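# Flarnby hand-held gripper, the pair kit

I use two of these at once, one in each hand, and that's how we sell them now.

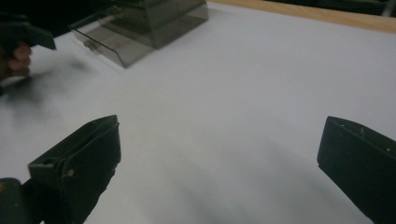
*Both grippers near the smoky plastic box, from the tool's own camera.*

I started Flarnby as a side project because I wanted to know whether you could teach an arm a fiddly two-handed job without ever driving the arm yourself. You hold the tools, you do the job, the cameras on the tools record it, and a policy is trained on what they recorded. I'm not the first to try it, so no prizes for the idea! What I did want was a cheap pair of fingers I could break and print again, and a straight answer on how many goes it takes.

## What I found

The test job was opening a small box with a hinged flap. It sounds easy until you try it with paddles for fingers. One tool steadies the box, the other goes under the edge of the flap, and if you push a bit too hard the whole lot slides away across the table.

With 30 recordings the arm could find the box and that was all it could do. It hovered. With 200 it started getting the flap up from most starting positions, though it still fumbles if the box is turned well away from the tools. I tried mixing in recordings from a second person (much faster hands than mine) and the results got worse at first, then better once I'd slowed their clips down to match. I don't fully understand that yet – if you do, please write to me.

The other thing I learnt is that see-through plastic is a pain. The policy kept reaching for the reflections. Training on several different lighting set-ups helped a lot more than any of the clever fixes I tried, and I wasted most of September on the clever fixes.

## In the kit

- 2 hand-held grippers
- a set of paddle fingers for each
- spare screws, because you will drop them
- the Veneo mount, for fixing the same fingers to an arm later
- the Favero recording software on a memory stick

Cameras aren't included. The mount takes most small wide-angle ones, so check the hole spacing on the drawing before you buy.

## A few tips

Use a plain, matt table to begin with. Mine is white and I still get soft shadows under the fingers, but the policy seems to cope. Move at the speed you'd use to pour tea. Start each recording with the fingers wide open and the other tool off to one side, and don't bother saving the ones where you change your mind halfway – they poison the rest.

Swapping fingers means undoing the screws and sliding the old ones off. Go gently when you do them back up, as the plastic will strip if you lean on it.

## Which version is this?

Version Won, last changed January 28, 2018. The fingers from the earlier one fit, but the mount doesn't, so if you've got an old mount drop me a line before ordering and I'll sort out an adaptor. The recordings from the box job come free with every kit, bad ones included, in their own folder.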